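Notebook, press monitoring desk
Wednesday, September 30, 2020

Fugitive-officials tracker, second pass.

Started 08:40. Aim for today was to get the house-arrest cases out of the general "detained" category and into one of their own, with a start date, the issuing court and the last confirmed sighting. The July export has them mixed in with pre-trial custody, which makes the absconding rate look far too low.

Source set: 400 wire items from the Farnine archive, Spanish and Portuguese, filtered on arrest warrant, domiciliary detention, breach and whereabouts unknown. After removing reprints, 173 left. The reprint filter still treats a changed headline as a new item. Raised the similarity threshold slightly and re-ran; two real updates were lost, so put it back and removed the rest by hand.

Coding rules as they stand:
- "Wanted" only if a police or prosecution source is cited. A minister's remark on television does not count.
- "Escaped" and "failed to appear" kept apart. Several papers use the first for the second.
- Former post taken at the date of the alleged offence, with the later post in the notes column.
- Where the agency and the court give different dates, record both and use the court's for sorting.

Bireck parser fell over on ranks again. It reads "ex-comandante general" as a surname if the name comes after a comma. Patched with a lookup list, ugly but holds. Myung handles the same lines correctly but drops accents, so names no longer match between the two tables. Normalised both before the join.
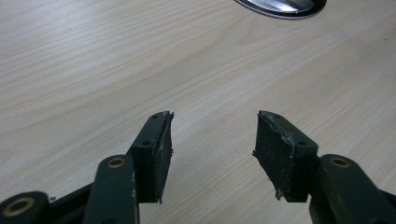
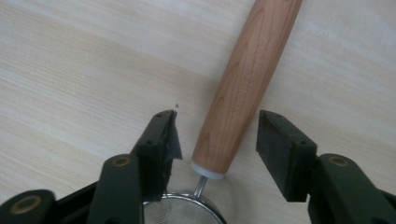 Same tabletop in both; the strainer handle is in the second.

Sent the draft categories round before lunch. Hultar came back within the hour: you can't put a man under "escaped" on the strength of a neighbour and one police statement, because half of these orders are changed by the court without anyone telling the station, and the officer on the door is the last to hear. Asked for a separate value, "absence reported, order status unknown", to be held until the court register is checked.

Fair point. Added the value. Six cases moved into it, all of them with a police source only. One had in fact been allowed to change address under a ruling published the week before; our table had him as a fugitive. Corrected and logged.

Inter-coder check on a sample of 30: agreement good on post and date, poor on legal status. Most of the disagreement is on the word "prófugo", which the papers use before any warrant exists. Needs a line in the rules.

To do:
- Re-code legal status for the whole set with the new value.
- Ask Farnine whether corrections can be delivered as linked items.
- Accent fix upstream in Myung, so the join step can go.
- Court register check on the remaining police-only cases, oldest first.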